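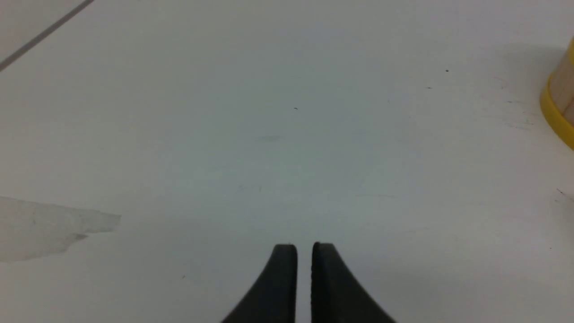 Buns, basket, lid, wipe: what order would you do the Jaber tasks in?

Student Projects > Arms and Grippers

tegwen_n
Posted Saturday, 9:40 AM

Hello everybody, and sorry in advance for the length, I have had two coffees and a very good week with these kids!

For those who don't know us, I help out with the Ostwood robotics club (high school, mostly sophomores, plus a handful of seniors who should be writing college essays and are in our room instead). We're entering the kitchen division at Jaber this December for the first time. The tasks are: buns from the plate into the steamer basket, lid on the basket, then wipe up a spill next to it with a sponge. You may do them in any order, and you get 5 minutes on the clock. Each task is scored separately, and there's a bonus if you finish all of them without a human touching the table.

My students are split right down the middle, and it has gotten a little heated. Half of them want to do the buns first because that's where the most points are. The other half want to wipe first, on the grounds that the sponge is easy and it would settle everyone's nerves to have something on the board. I promised I would ask people with more experience than me, so I'm asking! We have the Kevico arm with the plain narrow fingers, no pads, and the little camera at the wrist.

Also, if anybody has opinions on how far open the fingers should be when they come down over a bun, I would love to hear them. Ours have been coming in barely open and then spreading once they're low, and I have a feeling that's backwards.

jghanem
Posted Saturday, 10:15 AM

Welcome to the division, you'll have a wonderful time. Jihad here, I coached a team through it last season.

Buns first, and I'd say so to anyone. Your students are fresh, the arm has just been homed, and if a bun gets dropped you still have most of your clock to go back for it. The sponge will forgive you almost anything. A bun won't. We left the buns for last at our first scrimmage and I still think about it when I can't sleep.

On the fingers: open them while you're still up high, well clear of the plate, and come down already wide. If you spread them once you're low you'll shove whatever is beside the bun you want. Plain fingers are fine, by the way. We put foam pads on ours and they peeled off halfway through practice.

Laimute_Z
Posted Saturday, 11:02 AM

I'm going to disagree with Jihad, fondly, as I do every year.

I'd wipe first. My reason is the lid. Once the buns are in, you want the lid on right away and then you want to be finished with that whole side of the table, and if the spill is sitting between the basket and the lid's resting spot, your arm is passing over it again and again. One low pass and you've got crumbs on the fingers, and then crumbs on a bun, and the judges do look at the buns. We lost points for that. It's a small thing but my students were heartbroken, they'd done everything else so nicely.

jghanem
Posted Saturday, 11:20 AM

Laimutė, your team also flew the arm about an inch off the table the entire match, if I may say so! Lift it higher and the crumbs stay where they are.

Laimute_Z
Posted Saturday, 11:31 AM

We flew low because lifting costs seconds, and you know it. But all right, I'll grant you the inch.

tegwen_n
Posted Saturday, 1:05 PM

This is wonderful, thank you both, I read the whole argument out loud over lunch and both halves of the club cheered for their side. 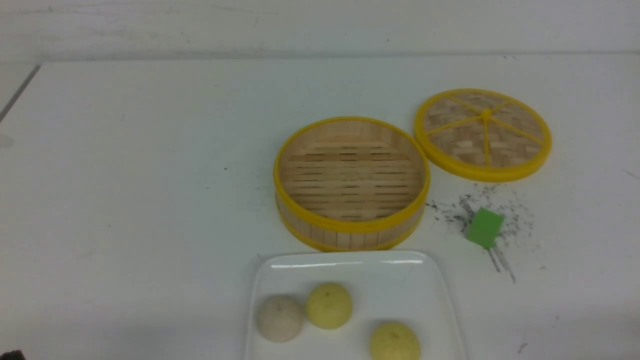
The layout is what we keep coming back to, and I think it's why I can't quite make up my own mind. We copied the practice setup from the handout as best we could, and the students have been timing each leg of the route with a stopwatch and writing it all down in a notebook that is now mostly flour. The plate goes in front, directly below the basket, so the bun trips are short and I'm not very worried about them (though the white bun and its yellow neighbor sit so nearly together that I do see Jihad's point about coming down wide!). What bothers me is the other side. The sponge is lying at an angle right in the dark crumbs, off to the right of the basket and just under the lid, so Laimutė's worry about passing over the mess looks like a real one for us. Meanwhile the left half of the table is just sitting there with nothing to do. Would you swing the arm out that way between tasks, or is that wasted time?

mdabbas
Posted Saturday, 2:18 PM

Hi Tegwen, Maysoun here, long-time reader and a very occasional poster. Yes, use the left side! We park over there between tasks. It gets the arm out of the head camera's way so you have a clean look at the basket before you commit to anything.

One thing I haven't seen mentioned is the angle of that sponge. With narrow fingers you'll want to turn the wrist so you're gripping across the short width. Please don't try to grab it lengthwise. Our Zadine arm could just about open wide enough, and it squeezed the sponge into a banana shape and then flicked it onto a parent.

As for the order, I'm with Jihad on buns first, but I'd put the wipe second and the lid last. Everyone seems to treat the buns and the lid as a pair and I've never understood why. The rules don't ask for it.

Laimute_Z
Posted Saturday, 2:40 PM

Hm. The lid last is a bit scary though, Maysoun. It's the widest thing on the table and it's the one my students fumble when they're watching the clock.

mdabbas
Posted Saturday, 2:52 PM

It is scary! I just think it's the same amount of scary wherever you put it. We take ours by the rim and never by the woven part, and we let the fingers close slowly.

elie_awad
Posted Saturday, 4:30 PM

Student here (Elie, I'm on Ms. Dabbas's team, hi Ms. Dabbas). Can I add something about the wrist camera? When you're close to the table it's nearly all white in the picture and there's hardly anything to line up on. If you have only a sliver of yellow band up in the corner, your program can think it knows where the basket is when it doesn't. We back up until we can see a lot more of the rim, and then we go. It costs a little time, but we've stopped bumping into stuff.

Also clean your table before you practice! Tape residue and scuffs gave our crumb detector fits. It tried to wipe a scratch for most of a match.

jghanem
Posted Saturday, 4:44 PM

Listen to Elie on this one. We had the same trouble with an old strip of tape.

tegwen_n
Posted Saturday, 6:10 PM

Elie, thank you so much, and I've just sent somebody to look for a scraper, because we do have a ragged patch of something clear over on the left that I'd stopped noticing entirely.

We're going to try Maysoun's order on our next practice day (buns, wipe, lid) and then Laimutė's straight after, same drivers, same notebook, so the wipe-first crowd gets a fair hearing. I did ask the club to vote in the meantime and it came out tied, with one abstention from a senior who says the order doesn't matter and we should be fixing the wrist code. He may well be right. I'll post the times once I can read them through the flour.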